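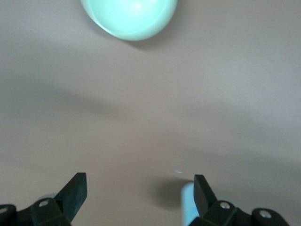

Data card / Household things / Tabletop

Senley Tabletop Collection: notes for people using it

Version 2, last edited 12 June 2019

Welcome, and thank you for taking the time to read this before opening the folders. We know most people skip straight to the pictures (we do it ourselves), but a few things about how the collection is put together will save you some head-scratching later on, so pour yourself a coffee and stay a little while.

What is in it

Senley is a collection of pictures of small, ordinary things on plain tabletops. Each session puts a few household objects out on a bare surface and works through them one at a time: kitchen things, desk things, bathroom things, toys, and a drawer's worth of items that never found a proper category and live under "odds and ends." There are 60 sessions in this release. They were recorded at our two rooms, Drirkumwood and Kun, and the room name is always the first part of the folder name.

We kept the surfaces plain on purpose. A patterned tablecloth is a lovely thing to eat off, but it makes small, shiny objects awfully hard to outline, and our first try at this taught us that lesson over one very long December. Beige, tan and taupe turned out to be kind to nearly everything, pale green included, and those are the colors you will meet most often.

How things are named

Every object gets a plain label made of a color and a shape, and a proper name only when the person labeling could be sure of it. A mint-green rounded thing with only its lower part showing is labeled "green, dome-shaped" and left at that. It might be a ball, it might be a cap of some kind, and we would much sooner have you read a modest label than a confident wrong one. If you are used to collections where every item has a tidy noun attached, this may feel a bit bare at first. Please give it a chance.

Color words come from a short list of 20, kept in colors.txt. Mint, aqua and sea green all go under "green," with the finer shade written in the notes column. Glossy objects often run from nearly white at the highlight to a much deeper tone at the rim, so go by the overall color of the thing and leave the bright spot out of it.

Partial objects

A good many objects sit right at the border of the picture, with only a piece of them showing. We keep these, and we label them. The column called "whole" says yes or no, and "side" says which border the object runs into. If your work needs complete objects only, filter on "whole" and you will be fine. Do check your counts afterward, as some of the smaller categories get pretty thin.

Shadows and light

The rooms have ordinary room light, and it falls unevenly. You will find soft, wide bands of shade lying across the tabletop, warm patches next to cooler gray ones, and blotchy areas with no clear outline at all. None of these are labeled as objects. The faint shadow right beneath an object isn't part of it either, so outlines should stop where the object does. Earlier labels from Kun were loose about this, and 3 of those sessions are still waiting to be redone. They are listed in todo.txt, and we are sorry for the delay.

Folders

images/ has the pictures, sorted by session
labels/ has one table per session, same name as the image folder
colors.txt is the color list
todo.txt is everything we know is wrong

The Tukus script in the tools folder joins the tables into one big one if you prefer working that way. It is slow but dependable, and it will complain loudly about missing rows, so read what it prints.

Fixing a label

If you spot a mistake, please send us the session name, the row and what you think it should say. A short note is plenty. Corrections go into the next version with the old label kept in a column beside the new one.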